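Laundry > Sports Kit > Gallery

Folding the Red Kit

2 min read

The youth league at Cukness plays in red, and the kits come back to us after every round. By the end of the season we had folded 726 pieces, shirts and shorts together. Most of it gets done on a flat gray padded top against the wall, at a height that is easy on the back. The pictures follow a jersey and shorts on that surface.

1. Before folding

Kit comes out of the bag in a heap. We separate shirts from shorts first and leave the creases for later.

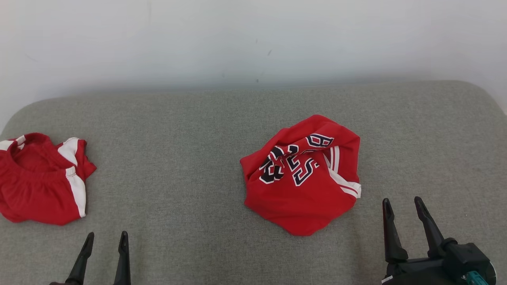
Shorts go in one stack and jerseys in another, and each stack is tied with cotton tape. A full bag for the Azar ground holds 12 sets. Socks travel separately.

2. Long folds and labels

Red jersey fabric slides when it is folded in half, so we fold it lengthwise and press it down by hand. Care labels should be checked at this stage. If one has come loose at the seam, the piece goes to the mending shelf. 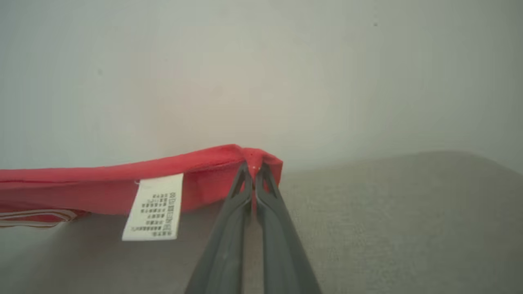 The league switched suppliers in December, and the Cletov shirts run a little longer in the body. They need one extra turn at the hem to fit the same shelf.

3. Shorts

Lay the waistband straight before doing anything else. The gathers pull the legs out of line if they are left twisted.
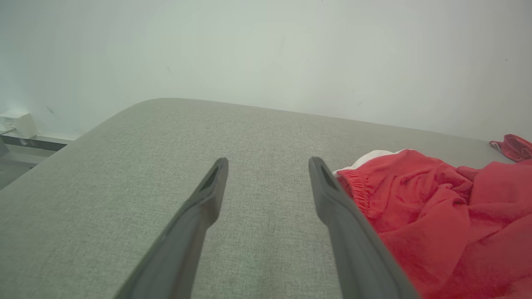
4. Storage

Finished stacks go on the lower shelves, which hold more than 300 pieces.

Related
Getting grass stains out of white trim
Sewing numbers on Cletov shirts
Shelf plans for a small kit room
Packing for the Azar tournament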